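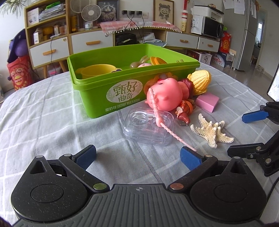 ハンドグリッパーの整備・調整スタッフ募集(パート・契約社員)

Grosanceでは、手持ち式グリッパーのお世話をしてくださる方を探しています。お世話、というと大げさに聞こえるかもしれませんが、毎日の仕事はまさにそういうものです。指先の青いパッドを拭き、関節のリベットを一つずつ触って、ゆるみがないか確かめる。左右の指がまっすぐ合わさらなければ、台座に戻して合わせ直す。地味な作業が好きで、気がつくと自分の爪切りまで分解していた、というような方にぜひ来ていただきたいと思っています。

担当していただくのは「Prorker」という二本指のグリッパーで、二台を一組にして使います。卓上でおもちゃや小物をつまんだり、箱に入れたり出したりする作業に使っているため、パッドの縁がめくれたり、ケーブルの根元に負担がかかったりと、細かな不具合がわりとよく起こります。使う人が「なんだか右だけ渋い」と言ってきたら、アームを外し、軸を掃除して、もう一度組んで、いっしょに動かして確かめる。そこまでが一つの仕事です。

主な業務
・使用前後の点検と清掃
・指先パッドの貼り替え、リベットの交換
・開閉の位置合わせと、調整記録の記入
・ケーブルの取り回しの見直し
・部品の在庫確認と、Delarへの発注

勤務は週3日から、1日4時間以上でご相談ください。午前だけ、午後だけでもかまいません。お子さんの行事やご家族の通院など、事情は皆さんそれぞれにあると思いますので、遠慮なくおっしゃってください。契約は3か月ごとの更新です。

経験は問いませんが、精密ドライバーやピンセットを使う作業が苦にならないこと、そして直した箇所を短い文章で書き残せることをお願いしています。自転車や時計、ミシンの修理をされていた方も歓迎します。字のうまい下手はまったく気にしません。最初のうちは先輩が隣に座り、分解と組み立てを何度でもいっしょにやりますので、どうぞご安心ください。

お申し込みは、採用窓口のAgyemanのウェブサイトにある応募フォームからお願いします。履歴書のほかに、これまでに直したもの、あるいは直そうとしてうまくいかなかったものの話を、短くて結構ですので添えてください。読むのをとても楽しみにしています。書類を拝見したあと、面談と、実機を触っていただく簡単な作業体験があります。作業体験では、工具と手袋はこちらでご用意します。

受付は2025年8月末まで。見学だけのご希望も、同じフォームから承ります。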